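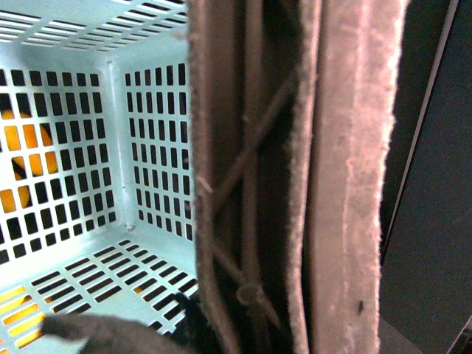

Sorting out the family files: tips from my kitchen table

I am the one in our house who looks after the recipes, the warranties and the scanned receipts, and by July I had more than 2000 files spread over two laptops and a phone. I never could find the manual for the dishwasher! So I sat down with a pot of coffee and got it under control, and these are the tips I'd pass on.

1. Pick one home for everything

Mine is a cloud folder called Perton (named after the cabin we used to rent, no deeper meaning). Every new scan goes there first, even if I'm in a rush. I gave up on having one folder on the laptop and another on the phone, it was a mess within a week.

2. Name files the same way each time

Year, then store, then item. My old ones were all called things like "scan final 3", and I spent a whole evening opening them one by one. If you use a renaming tool, try it on 10 files before you let it loose on the lot. I skipped that step and had to redo 841 of them (yes, I was grumpy). 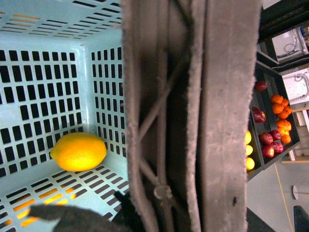 3. Type up the recipes you really cook

Photos of recipe cards are fine for keeping, but you can't search them very well. I typed out the ones we eat all the time and left the rest as pictures. Put the main ingredient in the file name, so "lemon chicken" comes up under both words when you're standing there with the fridge open.

4. Throw out the doubles

I had roughly 900 duplicates, mostly receipts that my phone had saved twice. Sort by size and the twins end up next to each other, which makes it pretty quick work. Do check the date on warranties first though, some of them look the same and aren't.

5. Keep a second copy somewhere else

An external drive in the hall closet does it for us. I plug it in on the first of the month and copy the whole folder over while I make dinner, 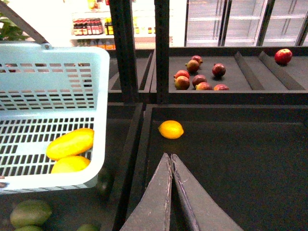
and then I open two or three files from the drive to make sure they'll come up. Label the drive, too. Ours says HOUSE PAPERS in fat black marker, and it hasn't been borrowed for movies since.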